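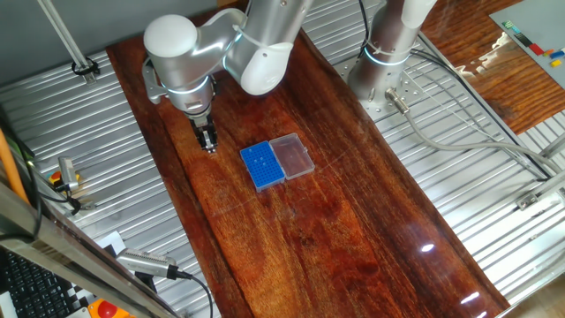
I bought the Jokora wood oil in January, after our dining table became dull and had white rings from cups. The shop Zunport sent it in two days. One can is 670 ml and I paid 22 dollars, a fair price for this size.

The smell is mild, a little like oranges. I opened the window anyway. You put the oil on with a cotton cloth, wait, then wipe off what the wood did not drink. The label says to wait 8 hours between coats. I waited the whole night, and the second coat went on very evenly. For the table and two shelves I used less than half of the can. 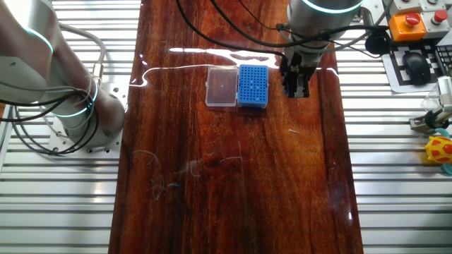
Canpolat
April 18, 2023

After three months the cup rings are almost gone and water stays in drops on the top. The color became darker than I expected, so please try it first on the underside. On pine it turned quite yellow and I did not like it there.

Before this I used the wax from Susell. It gives more shine, but every warm plate left a mark and I had to polish again each few weeks. With the oil I have repaired only one place, next to the window, and it took me ten minutes.

My complaint is the lid. It needs a screwdriver to open, and when the edge has dried oil on it, it does not close well any more. I moved the rest to a glass jar. The instructions are also printed very small, and the part about washing the cloths is hidden under the price sticker.

Four stars from me. I will buy it again for the shelves in the hall, but not for the pine.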